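Três meses com a bancada de dois braços da Arko e já posso dizer: compraria de novo, e desta vez sem aquela semana inteira a refazer a folha de cálculo às onze da noite!

Para quem chega agora, estávamos a planear o equipamento para treinar o manuseamento de material cirúrgico (pinças, tesouras, tabuleiros, embalagens esterilizadas) e tínhamos em cima da mesa duas propostas, a da Arko e a da Meinecke. A da Meinecke era mais barata à cabeça, mas as garras eram vendidas à parte e o software tinha licença anual. Somei tudo a dois anos e a diferença ficou quase em 3000 euros, a favor da Arko. Foi a melhor conta que fiz este ano.

## O que veio e o que faltou

Vieram os dois braços, as garras paralelas, a estrutura central e os cabos de origem. Não veio a mesa, e eu tinha posto zero nessa linha do orçamento. Erro de principiante. Acabei por comprar um tampo claro na Fotley por 124 euros, bem estável, que não abana quando os dois braços trabalham ao mesmo tempo. O transporte também saiu do meu bolso, por isso perguntem antes de assinar.

Outra coisa a prever é o material de treino. Os tabuleiros de inox e os instrumentos duram imenso, mas as embalagens gastam-se a uma velocidade louca (abrem-se, amarrotam-se, rasgam-se). Reservem 60 euros por mês só para isto e não mexam nessa verba.

## Em uso

Gosto mesmo muito das garras. Os dedos são finos, entram bem junto à borda de uma embalagem e pegam numa pinça pousada no tabuleiro sem arrastar as vizinhas. Com papel amarrotado é preciso paciência, sobretudo quando o invólucro faz dobras, e baixar a velocidade ajuda bastante. Já as tesouras com argolas foram uma surpresa boa, à segunda tarde saíam quase sempre direitinhas.

Os cabos são o ponto fraco. Ficam pendurados nos punhos e pedem umas abraçadeiras decentes, que também não vêm na caixa.

## Software

Usamos o Nuvow para gravar e repetir as sequências. A interface é feiinha, mas arranca depressa e a nossa última sessão longa ficou registada sem uma única falha, 1443 passos seguidos. Deixei até de exportar cópias a meio.

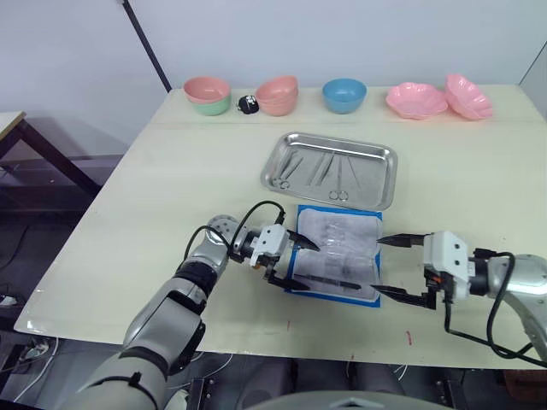
Voltando ao orçamento, o que eu faria diferente era pedir logo o segundo par de dedos para as garras. Encomendado à parte demora semanas, e nós ficámos parados à espera quando um deles ganhou folga. A assistência respondeu no próprio dia, simpática e sem empurrar contratos, só que a peça não aparece por simpatia!

Dou quatro estrelas e meia. A meia que falta é pelos cabos e pelo transporte. Se estão a fechar contas para o próximo ano, peçam a proposta com tudo discriminado, incluindo dedos de reserva e a montagem, e comparem a dois anos. Em julho vou pedir preço para uma segunda bancada e depois atualizo aqui os valores.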